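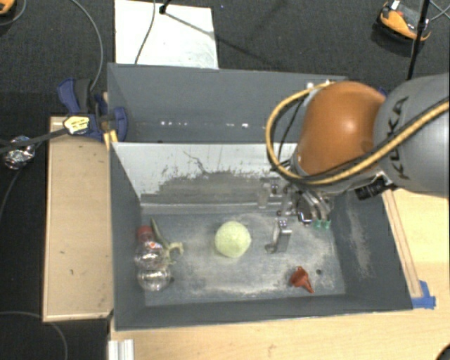 Home Blog Projects Reading About Contact

The bottle numbers are in!

I promised a proper update on the bin picking work once we had results I wasn't embarrassed by, so pour yourself a coffee. Quick recap for anyone new: we want the arm to look into a bin of stuff it has never met before, pick a thing, grab it, and lift it out. No 3D models of the objects, no human clicking on the good spots. It learns from its own tries, the failed ones included (and oh boy, do we have failed ones).

The old version scored every possible grasp by itself and took the top score. Fine for a ball. A ball sitting out in the open is the easiest thing in the world, you can come at it from any side. A clear bottle lying along the wall is a whole different animal. The depth sensor sees right through the plastic, so half the bottle just isn't there as far as the computer knows, and then the wall is in the way of one of the fingers. Our old scores for that setup were sad.

So Kelly Lopes had this idea over the summer to stop asking only "will this grasp work?" and add "if it fails, will the next one be easier?" A little nudge that rolls the bottle off the wall counts for something, even when the gripper comes up with nothing. I was skeptical! I figured it would spend all day poking things around and never pick anything up. And the first version did exactly that, until we made each extra nudge cost a bit more than the last.

We trained on 2,095 attempts, which is tiny for this kind of thing, and then tested on 57 bins with objects it hadn't trained on. The old method cleared 8 of them completely. The new one, which I've been calling Brokutine because all our code names come off the same silly list, cleared 74 percent. I ran the script twice because I didn't believe it.

Still bad: anything thin and floppy. Plastic plants especially, the stem slides right out between the fingers. Small funnels are hit or miss too, depending on which way they're lying.

Next up is the Varnport set, with the bins packed a lot fuller, and I want to try it with color switched off to see how much it leans on bright objects. Kelly thinks a lot. I say a little. We have a lunch riding on it and should know by December.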